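**Helura Tea Set for Two, item 907**

Small teapot with saucer, two straight white cups, two round coasters. The set is sold by Travov and packed in one carton.

We made the Helura set for people who drink tea in pairs and do not want to bring out a big pot for it. The pot is short and round, in an unglazed clay color between orange and brown. It has a loop handle, a short spout and a slightly domed lid with a round knob on top. The cups are plain on purpose. They are white ceramic, with straight sides and a small handle, and they can be used also for coffee or for a little soup if you like.

The saucer under the pot is cream-colored and has a low rim. It catches the drops that run down from the spout after pouring, which every teapot has at some moment, ours too. The coasters are in peach-orange, chosen to go with the clay of the pot, and their edge is a little darker than the middle. A dark tea looks very good in the white cups, and it is easy to judge the strength by eye.
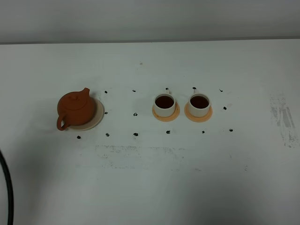
## What is in the carton

- 1 teapot with lid
- 1 saucer for the teapot, cream
- 2 cups with handle, white
- 2 coasters, peach-orange
- 1 folded sheet with care advice

The lid travels in its own paper sleeve, so please look for it before you throw the packing away. Each month we receive a few letters about a missing lid, and most of the time it is still in the box.

## Size

| Part | Measure |
|---|---|
| Teapot, spout to handle | 14 cm |
| Saucer, across | 13 cm |
| Coaster, across | 10 cm |

The measures are taken by hand on one set from the present production. Small differences between one pot and another are normal for clay, and the color can also be lighter or darker from one firing to the next. If you order two sets and want them to match, write this in the order note and we will choose from the same firing.

## First use

Rinse the pot and the lid with warm water, without soap. Fill the pot with hot water, put the lid on and leave it to stand until the water has cooled. Pour it away and repeat one more time. After this the pot is ready.

The clay has no glaze and it takes in a little of the tea with time. Many customers keep one pot for one kind of tea. We recommend the set mainly for black and dark oolong teas. For strongly scented teas, such as jasmine or smoked tea, it is better to use a glazed pot, for example our model Firnier, because the smell stays in the clay for very long.

## Care

Wash the teapot by hand and let it dry with the lid off. Do not put it in the dishwasher or the microwave, and do not heat it on a stove. The cups and the saucer can go in the dishwasher on the normal program.

Tea marks inside the cups come off with a paste of baking soda and water. Wipe the coasters with a damp cloth and dry them after. Please do not leave them lying in water.

## Parts sold alone

Lids, cups and coasters can be ordered one by one under the same item number with the letter L, C or K behind it, so 907-L is the lid. The teapot without lid we do not sell, as each lid is fitted to its pot. When you order a new lid, send us the inside measure of the opening and we will look for the nearest one. A very small play between lid and pot can remain.

The older Pettigrew cups, which had no handle, are no longer made. They stand well on the Helura coasters, so customers who still have them can order the coasters alone.

## Delivery

Orders leave our store before noon when they arrive the evening before. In August the store works with shorter hours and the parcel can take a few days more. If something arrives broken, keep the carton and send us a photo of the part and of the packing. We replace it without cost.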